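3.2 Collecting the plumbing-parts demonstrations 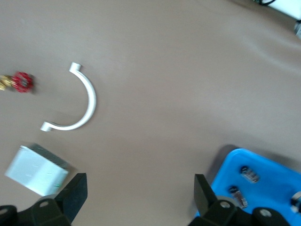
Figure 4. Wrist view with the gripper open. The curved white pipe fitting lies on the bare tabletop, with the blue parts tray at lower right.

Demonstrations for the second task family were gathered over October by teleoperation. The operator moved the arm with a handheld controller and watched the wrist view on a monitor, with no direct line of sight to the table. We chose this setup after early trials in which operators leaned over to look at the parts and made corrections that the wrist camera could not explain. A policy trained on those early trials tended to stall just before closing the fingers.

We recorded 600 episodes in total, split between two sites, Plommont and Sallance. Each episode starts with the gripper open and ends when the operator presses the stop pedal. Parts were laid out by hand from 16 printed layout cards, then nudged and turned by whoever was setting the table. The cards fix only which parts are present and which side of the table they start on — the exact pose is left free. Parts outside the current instruction stayed on the table as distractors.

Curved fittings gave us the most trouble. A bend can be grasped across the tube or at one of its end stubs, and operators did not agree on which was better. We let both stand for the first 300 episodes. After that, operators were told to grasp across the tube unless another part blocked the approach. Section 5.1 compares policies trained on each half.

Failed grasps were kept if the operator recovered within the same episode. Episodes with a dropped part that left the table were removed, as were those with gaps in the joint log. A further 100 episodes, never used for training, were recorded at Sallance by an operator who had not seen the layout cards.

Filed under: Robot Learning > Data Collection > Manipulation

Comments (3)

flatava_lab: Did the stop pedal add a pause at the end of each episode? We had to trim ours.

Eero Nieminen: Yes, we trimmed the still part before training. It should have been in the text and will go in the next version.

mk_grasp: Would like to see the stub grasps released as a separate split.

Contact the Sharifi Group | Copyright the authors | Back to top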